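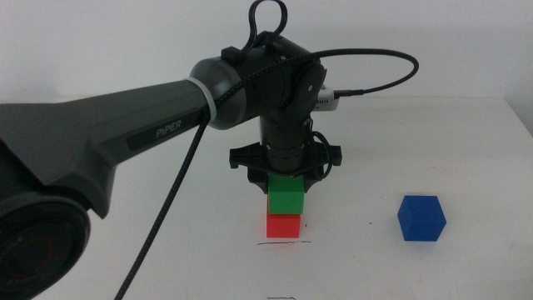
Stacking, Session by Session

The manipulation course at Lekulico Technical College has one assignment, and it lasts the whole term. Students get a six-axis arm, a parallel gripper, and three cubes: red, green, and blue. By the end of the term the arm must build a stack on its own from any starting layout the instructor chooses.

Keegan Dunstan has taught the course for four years. Earlier versions used a conveyor and a sorting task, which most teams solved by hard-coding positions. Cubes on an open table leave less room for that. The start position changes, the cube can be turned to any angle, and an error in the first placement carries into the second.

"A stack of two is a calibration test," Dunstan says. "A stack of three is a control test. Students tend to mix them up until the third cube goes on the floor."

Collecting the demonstrations

Teams begin by driving the arm by hand. One student operates a leader arm, the follower copies the motion, and software written by an earlier class, called Mamow, records joint angles and video together. Each recording is an episode. The course minimum is 600 episodes per team, and the lab's shared archive stood at 3,120 in February.

Episode quality matters more than the total. A student who hesitates over the cube teaches the policy to hesitate there as well. Keegan Fairweather, a second-year student whose team is called Kallura, went back through the group's early recordings and threw out 32 in which the operator had paused before closing the fingers. The retrained policy stopped stalling at that point. It also began closing early on cubes that sat at an angle, and the team spent the next two weeks on that.

Angled cubes are the usual trouble. A parallel gripper wants two opposite faces. If the wrist is off by more than a few degrees, one finger touches a corner first and the cube turns or slides. Some teams correct for this by rotating the wrist early, while the arm is still high. Others let the fingers square the cube as they close, which works on a smooth tabletop and adds some scatter to the final position. Dunstan accepts either method if the team can state its placement error in millimeters.

What the wrist camera sees

Each policy takes two video streams, one from a fixed camera and one from the wrist. The fixed view gives the general layout. The wrist view handles the last part of the approach, where the arm itself tends to hide the target from the other camera. With the fingers open and a cube still off to one side, the wrist view holds mostly white tabletop, and the policy has to work out a sideways correction from the cube's place in the image.

Fairweather's team tested the two streams separately. With the fixed camera alone, the arm reached the right area and often missed the grasp. With the wrist camera alone, it grasped well but searched badly — if no cube was in view at the start, it drifted. 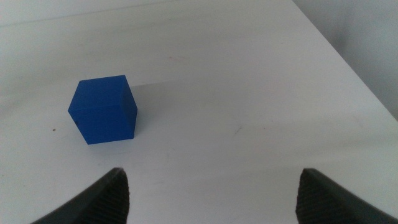 Grading

The final evaluation is 6 trials per team, run in one sitting, with no retraining between them. A trial counts if the stack is still standing after the gripper has opened and withdrawn. Partial credit is given for two cubes. Teams may not touch the arm after the start command, except to use the stop button, and a stop ends the trial.

Written work carries the other half of the grade. Each team submits a failure log with the episode number, the joint data, and a cause. "Unknown" is allowed as a cause, but the team has to list what it ruled out.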